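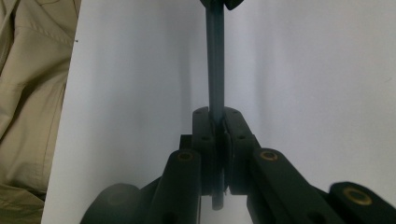 Skenedness Guitar and Effects Circle
Minutes of the ordinary meeting, November 6, 2019
Held in the upstairs room at Fitzgerald

Chair: Fergal Scanlon
Minutes: Caoimhe Ní Mhurchú
Apologies were received before the meeting and are kept with the attendance sheet.

1. Minutes of the previous meeting
The minutes were read and accepted with one correction. Under the item on cables, "the long cable is faulty" should say "the long cable was faulty and is now repaired". Fergal signed the corrected copy.

2. Matters arising
The crackle in the left speaker of the room system is still there. Fergal changed the fuse but this made no difference. It was suggested that the fault is in the socket and only comes when the plug is turned. Fergal will open the socket before the next practice evening. Until then the members are asked to use the right side only.

The label on the drawer of power supplies has been made again in bigger letters. Members are reminded that a supply with centre positive must not go back in the same drawer as the others. One chorus pedal was already lost in this way.

3. The Clekemia overdrive
The circle now has one Clekemia pedal on loan from Kidport, the shop in the harbour street. Caoimhe tried it at home with a small transistor amplifier and reported as follows. The sound is warm when the gain is low, and with the gain above the middle it becomes thick and the low strings are not clear any more. The tone knob works well only in its upper half. The bypass switch makes a small click in the speaker, which is not a problem in a band but can be heard in a recording.

There was discussion if the circle should buy it. Fergal said that the older distortion pedal in the cupboard makes nearly the same sound and is hardly borrowed. Other members did not agree, and found the new pedal more pleasant for slow playing. It was decided to keep it on loan until January, and every borrower shall write a few lines in the blue book: which guitar, which amplifier, and what they liked or did not like.

Kidport asks that the box and the rubber feet stay with the pedal.

4. Order of small parts
A common order for strings, plugs and battery clips will be sent at the end of the month. If the order comes above 300 euro the postage is free, and at this moment it is not far below. Members who need valve sets should say it to Caoimhe in writing, with the exact type. Last time two persons asked for "the usual ones" and they meant different things.

It was agreed that we do not order any more of the cheap patch cables. They are too stiff and they push the small pedals out of their place on the board.

5. Repair evening
The repair evening was useful and will be repeated in January. The following points were noted for next time:
- There should be 3 soldering places, each one with its own lamp.
- Everybody brings the pedal with a paper on it with the name and a short note of the fault.
- Mains amplifiers are not opened by members. Fergal will give the address of a technician to those who ask.
The window must be open during soldering, also when it is cold - this was forgotten by some.

6. Members' recording
The rehearsal recording was played. The guitars are too loud in the second piece and the bass is almost missing. Caoimhe will make a new mix. The cover was also discussed. It was proposed to print 50 copies on disc. Fergal had a price for 2,000 but it was not considered further.

7. Money
The yearly fee stays the same. Those who have not paid yet are asked to do it by bank transfer and to write their full name in the reference.

8. Any other business
A wah pedal with a broken hinge was left behind after the last practice evening. It is on the shelf beside the door.
Fitzgerald asks us to bring the glasses down ourselves when we leave.

Next meeting: in January, same room. The date will be sent by e-mail.

Caoimhe Ní Mhurchú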